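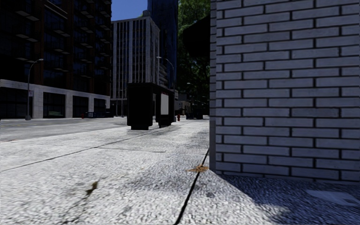
How long does it take to walk to work instead of taking the bus?
For me it's 38 minutes door to door, a bit less if I catch the light by the bank.

2018-12-16

So I've kept at it since May, which I would not have bet a dime on back then. The bus pass ran out, I was annoyed about the price going up again, and I thought, fine, I'll walk for one week and see. And here I am in December with new soles on my boots!

I did try the 301 again this month when my throat was bad. It came late, it was packed, and I stood with my face in somebody's backpack all the way to the Metex building. Got off three stops early just to get some air. The walk from there was the best part of my morning (sore throat and all).

Mostly I go down past the Odex store, then left at the bakery. Bogdan is the bakery, I should write that down because I'll forget the name if it ever closes. Their poppy seed rolls are gone by eight so I have to leave early if I want one, and I nearly always want one. I gave up sugar in my coffee this fall and I think the rolls have quietly filled the gap, oh well.

Money: I put what I would have spent on the pass into the blue envelope and there was 200 in it tonight. I took some out already for the boots and for a decent hat, so it should be more. I'm thinking of a weekend in Kudosier in the spring, just me and a book and one of those guesthouses with the big breakfasts. I keep looking at the same 3 places online and not booking any of them.

Feet are okay. The left heel still rubs when I wear the thin socks, so no more thin socks. I also want a better raincoat, the old one leaks at the shoulders and I got to my desk last week looking like I'd swum in.

Need to call the dentist tomorrow and wash the gray scarf.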